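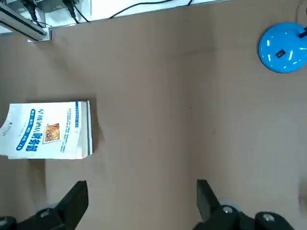 **Ticket:** narrow fingers slip or stall on thin paperbacks
**Component:** Kollard two-finger gripper / Kandell controller
**Reported by:** Ignacio Mbeki
**Status:** open, workaround in place
**Project:** Zidbridge desk-tidying trials

### Summary

I'm comparing two sets of fingers for the Zidbridge desk tasks, and I've run into something odd enough to deserve its own ticket. With the narrow black fingers, the gripper closes on a book, reports a good hold, and then loses the book partway through the lift. The same program with the wide padded fingers never loses it, but the wide ones can't get in beside a book in the first place if anything is near it. So each set is good at exactly the half of the job the other one is bad at. I'm having a great time with this, by the way, even with the failures. The narrow fingers are a real pleasure on pens.

### Setup

- Two white arms, only one of them moving during these runs
- Kollard gripper with narrow fingers (fingertip pads removed for the first batch)
- Kandell controller, stock force profile
- Wrist camera plus one fixed camera on the workspace
- Objects: paperbacks, markers, the mesh pen cup, the blue desk lamp as an obstacle

The lamp stays where it is for all runs. It's shiny and it's a nuisance for the wrist camera, so I'd like it in every comparison.

### What I expected

Fingers close on the long sides of the book, the width reading settles, the arm goes up, the book goes up with it.

### What happens

Out of 17 lifts with a single book lying flat, 6 ended with the book back on the table. In every one of those the controller still said "object held" when the arm started moving. The flag clears only after the book is gone, and by then the arm is already well into its travel.

On a pile it gets more interesting. The fingers come straight down over the books, and if the pile is uneven they sometimes touch the top cover before they've passed its edges. The controller reads that as contact, stops, and waits for me. No error code, just the yellow "waiting" text in the console.

### Log

**9:40** Reseated both fingers. One screw was a touch looser than the other, so I tightened it and ran the zero routine again. No change in the slips.

**10:15** Raised the closing force one step. Fewer slips, but a thin paperback now bows up in the middle when it's squeezed. I don't want to go further that way.

**10:50** Put the pads back on. Much better! The book comes up level and stays level. The pads do add thickness, and now the fingers are fussier about where they come down.

**11:20** Looked at the width readings side by side. The stock profile calls it "held" as soon as the width stops changing, and with a soft cover the width stops changing for a moment and then starts again as the pages settle. That's my best guess for the false flag. I haven't proved it.

**11:45** Added a short wait after closing, then a second width check before the lift. 16 lifts in a row without a drop, pads on, stock force. I'm very happy with that number, but it's all one book in one orientation.

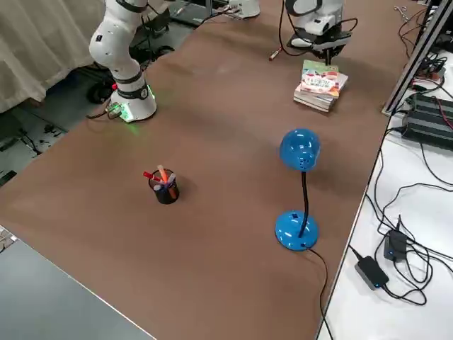

**1:30** Moved on to piles. Coming straight down works when the covers line up. When they don't, it depends on which book is sticking out, and the planner doesn't know that. It takes the outline of the whole pile as if it were one object and centers on that.

**2:05** Tried the approach with the gripper turned a quarter turn, so the fingers land on the short sides. They open wide enough only for the smaller books. Put it back the way it was.

**2:40** Jayawardena's edge finder, running on the fixed camera, picks out the top cover nicely when the cover is busy and colorful. A mostly white cover is harder for it. The wrist camera is the other way around: it does well on a white book against the brown table and gets lost in bright artwork. I love this result, and I think it points at using both instead of choosing one.

**3:10** Reflections off the lamp. With the wrist camera near the lamp, the edge finder puts a false corner on the highlight. Masking the blue area fixes it for now — crude, but it holds up.

**3:35** Quick pen test so I'd have a fair comparison. With pads on, the narrow fingers pick up a marker lying loose on the table without any fiddling. Pulling one out of the cup is another matter, because the neighbors come along for the ride. I'll open a separate ticket for the cup.

### Workaround

1. Pads on, stock force. Leave the force setting alone.
2. Close, wait, read the width, wait, read it again. Lift only if the two readings agree.
3. For piles, take the top cover's outline from the fixed camera and send that center to the planner by hand.
4. Keep the lamp mask switched on for the wrist camera.

The script is in the Zidbridge folder under `grip_tests`, in the file with "double_check" in its name. The older one beside it still has the raised force in it, so please don't run that on anything you'd like to keep flat.

### Questions for the controller side

- Can the "object held" flag be delayed in the profile itself? I'd prefer that to a wait in my script.
- Is there a way to get a message when the downward move stops on contact? Even a plain line in the log would help.
- Does anyone have a profile for soft objects that I could borrow as a starting point?

### Still to do

- Repeat the single-book runs with 3 more books, including one with a stiff cover
- Same runs with the wide fingers and the second width check, to see whether they gain anything from it
- Swap grippers between the arms and rerun the zero routine on both
- Time the double check. It feels quick, but I haven't measured it

Leaving this open until the pile runs work without me typing in the center. If you've used these fingers on paper or card of any sort, please add your settings in the comments, including the ones that went badly.

— Ignacio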